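Muammer Bilgin was 47 when he lost most of the hearing in his left ear. He had gone to bed with what he thought was a blocked ear after a cold, and by the morning there was a loud hiss and very little else.

"I rang the surgery and they said try drops for a week," he says. "I did as I was told. I wish now that I'd asked to be seen the same day, but I didn't know you could ask."

The drops made no difference. A second GP sent him to the hospital, where a hearing test showed a severe loss on one side. He was given a course of steroid tablets and told that it was late to be starting them.

"They were straight with me. The doctor said some of it might come back and it might not. A bit did, in the low notes. I can hear a lorry." 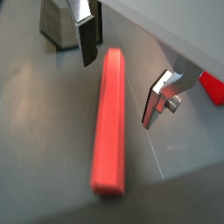

The balance trouble was worse than the deafness in those first weeks. He held on to the banister with both hands and stopped driving until July. His wife, who had a new job, took the children to school and then went on to work.

"I was bad-tempered. I'd be at the table with four people talking and I'd just get up and go — they thought I was cross with them. I was tired. Listening with one ear wears you out."

An MRI scan was clear. He had been waiting for the result for 39 days and says he slept properly that night for the first time since it began.

He now wears a pair of aids that send sound from his left side over to the right. He didn't like them to start with and they lived in a drawer. The audiologist asked him to try two hours a day and add to it slowly.

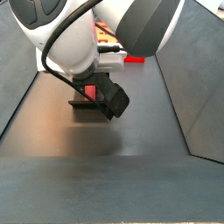
"In the car they're very good. In a pub, no. I sit with the wall on my left and I tell people where I want to be. I used to be embarrassed about that."

The hiss is still there. He keeps a radio on low at night and finds it louder when he is run down. A lip-reading class at the library has helped too, and he still goes, mainly for the company.

"If your hearing drops overnight, get it looked at that day. Say the word 'sudden' on the phone. And take someone with you to the hospital, because you'll miss half of what they tell you. I did."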